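Stop buying hands before you've bought eyes

Opinion

I've spent most of this year swapping grippers on and off a pair of robot arms, and I've come out of it with an opinion that makes me unpopular at lunch. Most of us spend our money in the wrong order. We argue for weeks about fingers, we pore over payload tables, we order three kinds of rubber pad, and then we stick whatever camera was in the drawer on the end of the arm and wonder why the thing can't pick up a sock.

I should say where I'm coming from. I work in a small team on household jobs: laundry mostly, a bit of tidying, some very slow washing-up that I'd rather not talk about. There are a few of us and not much money. Nobody upstairs is going to be cross if we fail but they'd quite like a towel folded at some point. So when I talk about "testing" I don't mean a proper lab bench with force plates and a man in goggles. I mean laundry, over and over, with a notebook.

The great gripper bake-off

We tried two sets of fingers for the laundry work. One came from Lotar, lovely machining, wide flat jaws, a very satisfying click when they close. The other was the Amaral pair, narrow and pointy and a good deal cheaper. Everybody who came past picked up the Lotar first. I did too! They feel like a kitchen drawer in a posh house.

And on a table, with a folded flannel, the Lotar won easily. It holds a wide bit of cloth without creasing it and it doesn't care much if you come in a bit crooked. I was ready to write it up there and then and have a biscuit.

Then we moved over to the washing machine and the whole thing fell apart. A front loader is a horrible place to put a hand. The opening is round, the rubber seal folds in on itself and grabs at anything passing, and the clothes have been wrung into a sort of rope with no obvious end. Wide jaws are no help at all in there. They bump the seal, they bump the rim, they close on seal and shirt together and then you're trying to undress the washing machine.

We did 105 pulls with each set, same load, same machine, and the narrow fingers were so far ahead that I stopped keeping the tally neat. I'm not going to give you a percentage, partly because Ulla Solheim, who runs our sums, has told me that my idea of a controlled experiment would make a cat laugh. She has a point. I was restuffing the drum by hand between goes and I'm sure I got kinder as the afternoon went on.

So, pointy fingers for laundry. I'd put money on that. But if I'd stopped there I'd have learned the less useful half of it.

What the camera was doing all that time

Going back through my notes afterwards, I started marking each failed pull with a letter: G if the fingers had hold of the cloth and dropped it, S if they'd never got hold of it in the first place. I expected a page of Gs. I got a page of Ss, with both sets of fingers. The hand was closing on thin air next to a perfectly grabbable sleeve, or it was closing on a fold that slid away because it was only the very edge of the fold.

That's a seeing problem, and we'd been treating it as a holding problem for two months.

Our old set-up had one camera high up, looking down over the lot. It's fine for telling you where the washing machine is, which in my experience doesn't move much. It's rotten for telling you what's going on at the door, because at the moment you care most, the arm is in the way. You get a marvellous view of the back of your own gripper mount. Anyone who has tried to thread a needle while wearing an oven glove will know the feeling.

So we put small cameras on the arms themselves, right behind the fingers, and printed new mounts to carry them. The mounts are green because green was on the printer. The first ones flexed (you could see the picture wobble every time the arm stopped), the next lot were thicker, and after that I left them alone. The cost of the whole change, cameras and cables and plastic, was a good deal less than the Lotar jaws on their own. I try not to think about this at night.

The difference was silly. With the same fingers and the same controller the arm began going for the thick part of the bundle. It would hang back a little, line itself up, and go in. I'd love to tell you we did something clever in software to earn that, but we gave it a better view and retrained it, and that was the lot.

I still want the high camera, by the way. A wrist camera on its own is like doing your shopping through a letterbox. It sees the cloth wonderfully and has no idea where the basket's got to. You want both, and if you can only afford to fuss over one, fuss over the one nearest the work.
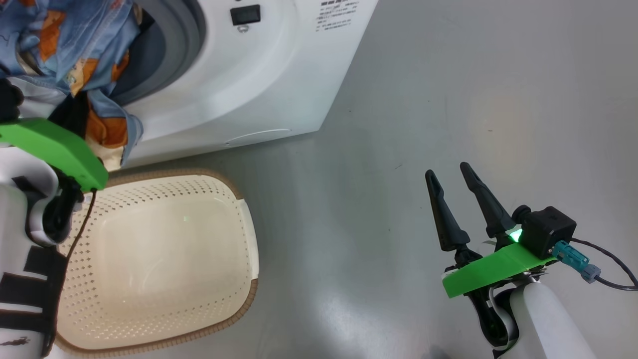 The boring bits that eat your week

If you take one practical thing from me, let it be cables. A camera on a wrist means a cable on a wrist, and a cable on a wrist near a washing machine door is asking for trouble. Leave it too short and it tugs at full reach. Leave it too long and the loop goes fishing, and one day it catches on the rim and you find out how strong your connector is. Ours wasn't very. I now run the arm through its whole range by hand before I'll let anyone switch it on, watching nothing but the cable, and I'm very dull company while I do it.

Straps are better than tape. Tape goes gummy, then it slides, then the camera cable is suddenly two fingers longer than it was and you're back to fishing. I've also become a bore about the basket. Put it close to the machine, in the same place each time while you're learning, and only start shifting it about when the rest is going well. I know this sounds like cheating. It's how you'd teach a person.

Then there's the controller. We had the Drulent box on loan for part of the trial and I wanted to love it, because it's quick and the people there answer their emails. And it is quick! It just didn't matter much to us. Cloth is slow. A wet towel takes its own sweet time to come out of a drum and if you hurry it you get half a towel and a tangle. Going back to our older controller I couldn't tell you from the laundry which one was running. If you're sorting parts on a belt I dare say you'd feel differently and you'd be right to.

The case against me

There are fair things to say on the other side, and Ulla has said all of them, some more than once.

The first is that fingers and eyes aren't really separate. Narrow fingers leave more of the view clear, so some of what I'm crediting to the camera may belong to the Amaral pair, and the other way about. I accept that. When we put the Lotar jaws back on with the wrist cameras they got better too, but they also filled a big chunk of the picture each time they closed, so perhaps they never had a fair go.

The second is touch. There's a good argument that I shouldn't be after better eyes at all and ought to be after fingertips that can feel, because a person emptying a washing machine barely looks. You shove your arm in and rummage while thinking about tea. I do find this one hard to answer. The touch sensors we've tried so far have been fussy little things that didn't like damp, and we killed one in an afternoon. If somebody makes a sturdy one at a sensible price I'll happily eat this column.

The third is that I only know laundry. True as well. A friend at Domurwood spends her days on jars and lids and says her trouble is nearly all grip, nearly all the time, and she'd swap every camera she owns for a jaw that didn't slip on glass. I believe her. Glass doesn't hide from you in a drum.

But I keep meeting people who are just starting, with 700 pounds and a borrowed arm, and the first thing they ask me is which gripper. I'd like them to ask where the camera's going to sit. Get some plain cheap fingers, pointed ones if it's cloth. Mount a camera so it can see the tips when they close. Do a few dozen pulls, mark your Gs and your Ss, and look at the page before you open any catalogue.

We've got the Lotar jaws in a cupboard, if anyone wants to try them on flannels.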